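Search this site
Enter keywords
Go

Skeren 400 Hydraulic Breaker: A Season on Other People's Concrete

I bought the Skeren 400 in July, to replace a breaker that had been leaking oil on my boots for longer than I care to admit. It runs off the power pack on my trailer, the same one that feeds the submersible pump and the cut-off saw, and it has spent the months since then taking up sidewalks, loading dock aprons and one very stubborn set of church steps.

First, the money. I paid $2,815 with the whip hoses and flush couplers included, but no steels. Skeren will sell you a breaker that can't break anything until you also buy a moil point, and they see no problem with this. Wolfram Oltmanns at Tarnstead, where I get my hoses made up, threw in a used chisel out of what I think was pity.

It hits hard. On six-inch slab with mesh in it, it goes through about as fast as the heavier tool it replaced, and it doesn't walk around nearly so much while it's getting started. The handles are sprung, and the springs do something. My hands still buzz at dinner, but I can hold a fork. Binta Tijani, who has run breakers longer than I've had a driver's license, took it for an afternoon and gave it back with the words "it's fine," so you may consider it decorated.

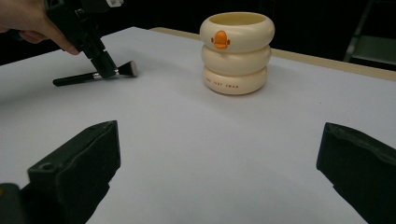
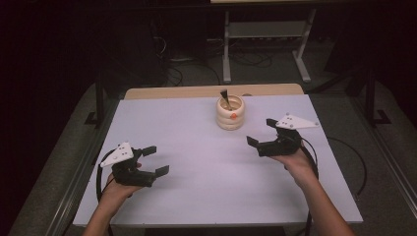

The cream-colored pot with the rounded rings, in both pictures.

The trigger is where we start to argue. It's a long lever under the right handle, and it's sized for a person with enormous hands and no gloves. In winter gloves you can squeeze it or you can release it, but the part in between is mostly luck. There is a feathering position for starting a hole gently. I have found it twice.

Then there's the steel retainer. On my old Utari you kicked a latch and the point dropped out. On the Skeren you push a spring collar down and turn it a quarter, which is lovely in the shop and a lot less lovely once the collar has slurry in it. I carry a short pry bar for the purpose. Yuxi Tang, who shares the trailer with me, carries a rubber mallet. We have both been rude to it.

Oil flow matters more than the brochure lets on. Mine was sluggish for the first week and I was all set to send it back, until I checked the pack and found I'd left it dialed down for the pump. With the flow where the plate on the tool says it should be, it woke right up. Check yours before you write the angry email – I had to write a second one.

Noise is what you'd expect. Skeren offers a muffler sleeve that slips over the body, and it does take the edge off, in the sense that the neighbors now come out to complain on foot instead of by phone. Buy it anyway if you work near houses.

Maintenance is grease on the shank, a look at the tie bolts every morning, and a wipe of the couplers before you plug them in. One tie bolt had loosened by the end of the second week. I tightened it and it has stayed put. The paint, on the other hand, left almost immediately.

Would I buy it again? Yes, with the muffler, two moil points and thinner gloves. If you only break concrete a few times a year, rent one and let somebody else deal with the collar.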